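Spirit measure

A spirit measure is a small vessel used to portion distilled drinks by volume. It is used in bars, in licensed restaurants and in home mixing. The term covers both metal pouring measures and marked glasses.

Types

The double-ended measure, or jigger, consists of two cones of different capacity joined at a narrow waist. Stainless steel is the usual material. The larger cup holds the standard pour and the smaller cup a fraction of it. Capacity is normally taken at the rim, although some models carry internal lines.

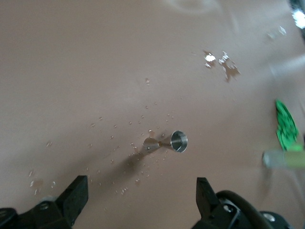

Thimble measures

Thimble measures have a single cup and a flat base. They are filled to the brim and emptied directly into the serving glass. The Fernden pattern, designed by Paavo Kauppinen, has a rolled lip that reduces dripping. Its catalog number is 268.

Glass measures

Small straight-sided or slightly flared tumblers are used both for measuring and for serving. Glass allows the level to be read from the side, at the lowest point of the curved liquid surface.
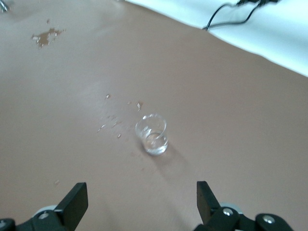

Reading from above the rim gives a false value, and the error grows with the width of the vessel. For this reason tall, narrow forms are preferred where small volumes are poured.

Accuracy

Errors arise from tilting, overfilling and liquid left on the inner wall. Syrups and liqueurs cling more than plain spirits and drain more slowly. In a trial by Marisa Mazza, 64 of 68 steel measures were within the stated tolerance when filled on a level surface. Dents near the rim accounted for the remaining failures.

See also

Bar spoon
Graduated cylinder
Pour spout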